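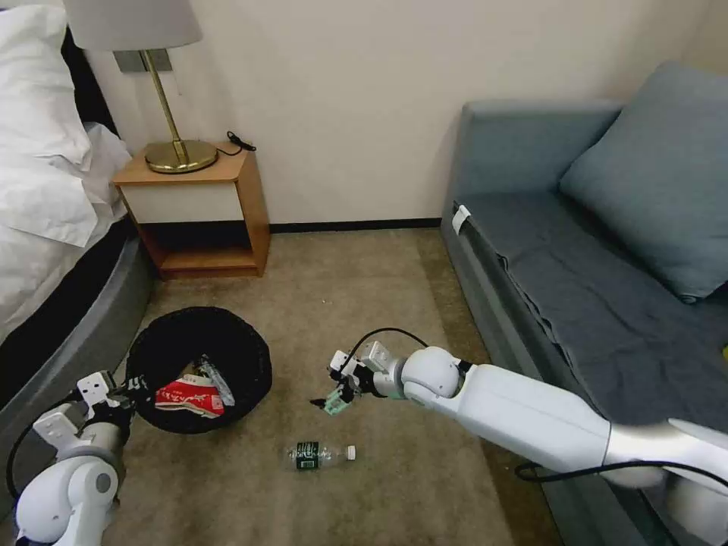

A green-labeled water bottle on the carpet, beside a white robotic arm.

Amra Angelovski laughs when I ask how many people she expected on her first night walk. "Two," she says. "And one of them was my cousin!"

She got 19, all bundled up on a February evening, and she has been leading strangers up the hill behind Skuvness ever since. The walk starts at 9 p.m. at the old ferry ticket office, takes in the harbor wall and the chapel steps, and finishes on the flat rocks at the top, where there's soup from a thermos and (on a clear night) more stars than you know what to do with.

"I used to work the desk at the Domik guesthouse," she says. "Guests would ask me what there was to do after dinner, and I'd say, well, nothing. Then one night I walked home without my flashlight and thought - why am I not showing them this?"

Her route has grown since then. Vesna Đorđević, a retired schoolteacher, joins her in summer to tell the old fishing stories, some of them pretty spooky. I went along on a cloudy night, saw exactly one planet, and had a wonderful time anyway.

Has anyone ever turned back? "A man from the city, almost 20 minutes in. He said it was too quiet. He came again the next evening and brought his wife."

She would love to add a winter walk out to the lighthouse, if the landowner agrees to open the gate. Meanwhile, bring gloves, wear shoes with some grip, and leave room for the soup. It's lentil, and she makes it herself.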